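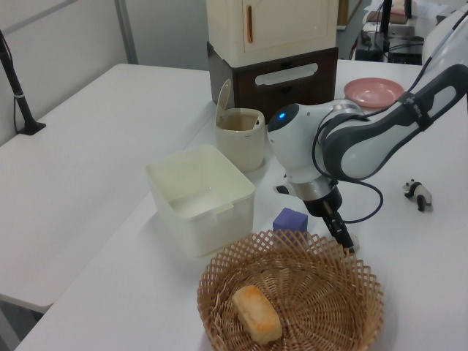
*Side camera view, arm over the basket. The bread is the target object.*

# Planner keeps rejecting grasps inside a basket with an open rim

Posted by **Zulkifli Hartono**

I have a pick task that works fine on a bare table and fails most of the time when the object is in a basket. The basket is round and woven, with a lattice rim. The object is a piece of bread, lying at an angle toward the left side of the basket. Gripper comes in from above.

Setup:

- Funonus for motion planning, default sampling planner, 2 second time limit
- Skistosar for segmentation and point clouds
- One fixed camera, the one the picture is from
- Grasp candidates come from our own script, scored by antipodal quality only

Last Friday I logged 20 attempts. Funonus found a path for 3 of them. The rest ended with this:

```
[plan] goal state in collision: finger_left <-> octomap
[plan] 0 valid goal samples, aborting
```

If I turn off collision checking against the octomap, it plans every time, but then of course it doesn't know about the rim and I don't want to run that on the arm. I have already tried a longer time limit (no change) and a different planner (no change). The cloud looks reasonable to me in the viewer, although the rim shows up as a thick band and I can't see any of the gaps in it.

Is there a setting for this or do I need to model the basket by hand? There will be other containers later, so I'd like to avoid a mesh for each one.

---

**Cledwyn Beddoe**

Try increasing the planning attempts. Default is pretty low. I had something like this with a drawer and it went away when I raised it.

> **Zulkifli Hartono:** Tried it at 17 attempts. Same message, it just takes longer to give up.

---

**Asmaa Bensaid**

More attempts won't help. The log says the goal itself is in collision, so the planner never gets to search for a path. You need to fix the goal or fix the map.

I would look at the map first. A lattice rim is about the worst thing you can give an octomap from a single view. Depth gets smeared across the gaps, and then every voxel the smear touches is marked occupied. The near side of the rim also hides part of the inside of the basket, and depending on your settings Funonus may treat unknown space as occupied. Check these:

1. `unknown_is_occupied` — set it to false inside a box around the basket only. Leave it alone everywhere else.
2. Voxel size. If you are on the default, halve it. It costs some time per update but the rim band should get thinner.
3. Padding on the finger links. The default padding is meant for the whole arm and it is too much for fingers that have to fit between an object and a wall.
4. Remove the target's points before the octomap update. Skistosar gives you a mask, so use it. Grow the mask by a few pixels or you will leave a shell of points around the bread, and the fingers will "collide" with that.

I suspect number 4 is most of your problem. Print the coordinates of the contact point from the collision report. If it's on the bread, it's the mask. If it's on the rim, it's 2 or 3.

You also need to change the scoring. Antipodal quality alone knows nothing about the basket. With the object close to the left wall, a lot of your best-scoring grasps probably put one finger into the weave. Add a clearance term, and sample the rotation about the approach axis so the fingers can close along the wall when there is no room between it and the object.

You don't need a mesh for each container. Fit a cylinder to the rim points and use it as a keep-out ring for the approach. That's enough for anything round.

> **Zulkifli Hartono:** It was the mask. 547 points left over from the bread, all along the lower edge. Growing the mask got rid of nearly all of them and now I get valid goals on most runs. The ones that still fail are on the rim, so I'm doing the padding next. Haven't touched the scoring yet.

> **Asmaa Bensaid:** Keep the padding change to the finger links. Don't lower it on the wrist — you have a cable looping out on that side and I doubt it's in your robot model.

> **Zulkifli Hartono:** It isn't. I'll add a capsule for it.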